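Quick one from me this time, deadline was yesterday and the parking notice ate my whole morning.

Swap shelf is back on from October. Same rules as before, mostly. Bring a thing, take a thing, no mattresses, no paint. Cookbooks always go first so if you want one come early. Last round we had 47 items on the shelf and 12 left over, and the leftovers went to Rastura, who came with a van and were very nice about it. Marlina Lubis is doing the sign-up again -- paper list by the mailboxes, please write so she can read it.

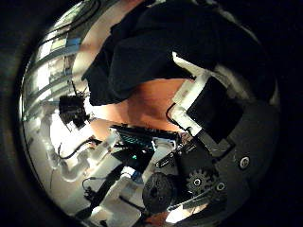
Chrome, with some company in it.

Labels!! Put your name and unit on anything you are lending and not giving. We had a mixup with a cake stand and I don't want to go thru that again. It did get home. Haziq Hutapea has 200 stickers left over from the move and will slide a sheet under your door if you ask.

Also wanted, for the common room: a floor lamp, coat hooks, a kettle with a lid that stays shut. Nothing with a recall on it. Aiman Rahman is offering to check plugs, 6 items per household max, drop them off before dinner and not after.
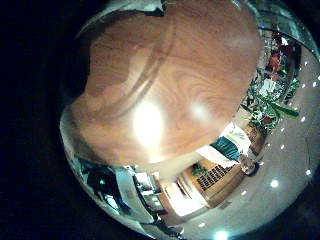

Arsenault House Residents' Social Club

Tea after the swap as usual. Anisa is baking, somebody else please do something salty. Kids' table by the stairs. If you can lift, stay for the chairs -- half an hour, tops.

Next newsletter when I get to it. Send me your bits eariler this time.

-- Ilham

Comments (3)

Marlina L.
Pencil on the list keeps walking off. Bring your own pen.

unit 9
Are jigsaw puzzles ok if one piece is missing?

Ilham M.
Yes but write it on the box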